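Torkden Repeat Table

A data card and short manual for the Torkden table of pattern repeats in printed wallpaper, shelf paper and light furnishing fabric.
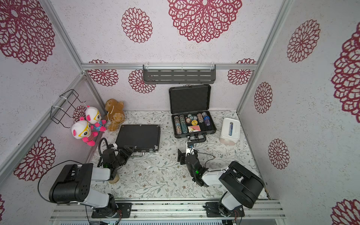

The table holds one row per printed design. Each row gives the repeat height, the repeat width, the type of match, the roll or bolt width, and where the reading came from. It is meant for people who have to work out how much paper or cloth to buy, and for anyone writing a calculator that does the same job. It was last rebuilt in April.

Contents of this file

What is in the table
Files
Columns
Match types
How the readings were taken
Known problems
Using the table
What it should not be used for
Changes
Adding a design
License

What is in the table

Designs come from three places. The largest part was typed in from the Bolelis trade books, a run of bound sample books sent out to decorating shops. The second part comes from loose sheets and offcuts kept in the Verstraete pattern room, most of them with no selvage and many with no name. The third and smallest part is the Skesalent range of shelf and drawer papers, which are sold by the flat sheet and had to be handled a little differently.

Only printed repeats are covered. Embossed papers with no print are left out, and so are murals, borders and anything sold as numbered panels. Plain colors are left out too. A speckle or fleck is included only when it has a repeat we could find and measure; many of them are printed from a large cylinder and look random over any piece you are likely to have in hand.

Files

designs.csv – the main table, one row per design
colorways.csv – color names for each design, linked by design_id
sources.csv – the book, drawer or packet each reading came from
corrections.csv – old values that have been replaced, with the reason
checks.py – the script that looks for missing or odd values

All files are UTF-8 with commas between fields and a header line. Decimal points are periods. There is no spreadsheet version. If you open designs.csv in a spreadsheet program, set design_id to text on import or the leading zeros will be dropped and the links to colorways.csv will fail.

Columns

design_id
Text. Never reused, even after a row is withdrawn.

name
The name printed on the selvage or in the sample book. Spelling is kept as printed. Blank when the paper had no name.

motif
One of a fixed list of words: floral, trailing, medallion, stripe, check, toile, geometric, scenic, speckle, other. A design gets the word for its main figure. A medallion printed over a speckled ground is listed as medallion, and the ground goes in the ground column.

ground
What the main figure sits on: plain, speckle, stripe, texture or none.

repeat_v
Vertical repeat in inches, measured along the length of the roll.

repeat_h
Horizontal repeat in inches. Blank when the design runs once across the full width, which is common for trailing vines and large scenics.

match
See the next section.

width
Printed width in inches after trimming. For the Skesalent papers this is the sheet width.

form
roll, bolt or sheet.

source_id
Links to sources.csv.

quality
A for a reading taken from paper in hand with at least two full repeats showing. B for one full repeat. C for a figure copied from a label or a book with no sample to check it against.

Match types

There are four values in the match column.

random – any strip can hang beside any other
straight – the pattern lines up at the same height on every strip
half – every second strip drops by half the vertical repeat
other – a drop that is a different fraction, given in the notes column

The word "drop" is used loosely in the trade. Several of the Bolelis books say "drop match" for both half drops and smaller ones, and one uses it for straight matches as well. Where we had a piece wide enough to check, we used what the paper showed. Where we did not, the row carries the book's word translated as closely as we could, and the quality is C.

A half drop has a second trap. Some makers give the repeat as the full distance between two identical figures in one column. Others give the distance from a figure to its neighbor in the next column, which is half as much. The table always uses the full distance in the same column. If your roll label shows exactly half our value, this is the likely cause.

How the readings were taken

Paper was laid flat on a table, printed side up, with weights at the corners. A steel rule was laid parallel to the trimmed edge. A small, sharp detail was picked as the starting point, such as the tip of a leaf or the corner of a scroll, and the distance to the next copy of that detail was read to the nearest sixteenth of an inch and stored as a decimal.

The detail matters more than people expect. Soft shapes like petals and shaded fruit are hard to read twice and get the same answer. Designs that repeat a figure with small differences are also easy to get wrong. Two bunches of flowers can look the same until you compare the stems, and then the true repeat is double the first reading. We went back through all the florals in the Verstraete drawers looking for this mistake and found 15 rows that needed changing. The old values are in corrections.csv.

Fabric was measured the same way after resting flat overnight. It was not pressed. Cloth stretches on the bias and a little along the grain, so fabric rows are less exact than paper rows even at quality A.

Known problems

Old paper shrinks and grows with the damp. Pieces from the Verstraete drawers were kept in an unheated room for a long time and some are brittle. Their repeats may be slightly off from the day they were printed.

Names are not unique. There are several designs called Trellis and several more called Meadow. Search by design_id where you can.

The motif list is blunt. A scrolling vine with flowers could be floral or trailing, and the people who typed in the rows did not always agree. We have left these alone. If you need all plant designs, search both words and then look at toile too.

Color names are copied from the books with no attempt to match them to each other. "Stone" is a warm gray in one book and a greenish tan in another.

Sheets do not have a length to run along, so for the Skesalent papers we treated the longer side as vertical. If you plan to lay a sheet the other way, swap repeat_v and repeat_h. Many of these sheets also start and stop in the middle of a figure, and two sheets set end to end will not always meet cleanly. The notes column says so when we tried it.

Using the table

For a straight match, divide the wall height by repeat_v, round up to a whole number, and multiply by repeat_v again. That is the cut length. Add 4 inches for trimming at the top and bottom.

As a worked case, take a design with a vertical repeat of 15 inches and a finished drop of 40 inches under a window. Two repeats are too short, so you need three, and the cut length before trimming is 45 inches.

For a half drop, the same cut length works for most walls if you cut strips from two rolls in turn. Cutting all the strips from one roll wastes more paper. The table does not try to work this out for you.

Lining a box, a drawer or the back of a cabinet is simpler. Pieces are short and the corners hide a lot. Cut the back first, center a figure on it if the figure is large, and let the sides fall where they fall. With a small trailing print on the base, the direction hardly shows.

Run checks.py after any edit. It prints a line for each row where the width is smaller than the horizontal repeat, where a half drop has no vertical repeat, or where a source_id has no partner in sources.csv. A clean run prints nothing.

What it should not be used for

Please do not use the table to date a paper. The year a book was issued says little about when a design was drawn, and popular designs stayed in print under new names. It is also a poor guide to whether a paper can still be bought. We did not check stock for any design.

Changes

Version 4 splits ground out of motif, adds the quality column, and removes border papers. Rows that changed meaning kept their design_id.

Version 2 added the Skesalent sheets and the form column.

Versions before that had no match column and should be thrown away.

Adding a design

Send a new row in the same column order, with a line for sources.csv. Say which detail you measured from. A scan is welcome but it does not replace a reading – scanners crop and scale without telling you. If all you have is the label, send it anyway and mark it C.

License

The readings and the text of this file may be copied and changed freely as long as Torkden is credited. The designs themselves belong to whoever holds the rights to them, and no artwork is included in the download.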